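Livix Wrist-View Kit for Cloth Handling

Item 3079
Status: in stock

The Livix kit fits a two-finger gripper with a wrist camera and ships with the Trandine grasp policy, a learned controller for picking up loose fabric. The policy takes wrist images only. No overhead camera or depth sensor is required.

Method
Trandine was trained on 337 teleoperated demonstrations. At each step it predicts a short sequence of gripper motions, carries out the first part and predicts again. Both fingertips stay in view during the approach, so small errors in camera mounting can be corrected from the image.

Result
In bench tests at Sarkeo, the policy completed 204 of 240 grasps on crumpled cloth. Most failures were shallow pinches — the fingers closed on a fold that then slipped out. 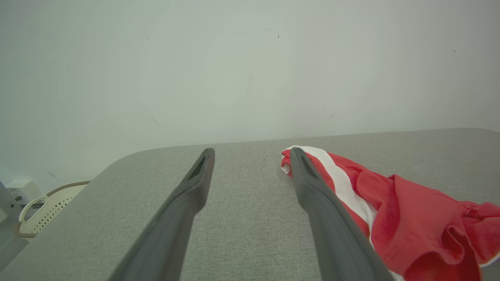 A padded work surface is recommended. It lets the fingertips press slightly below the cloth before closing.

Compatibility
Halim controller, version 23 or later. Older versions drop wrist frames under load.

Page revised 13 October 2018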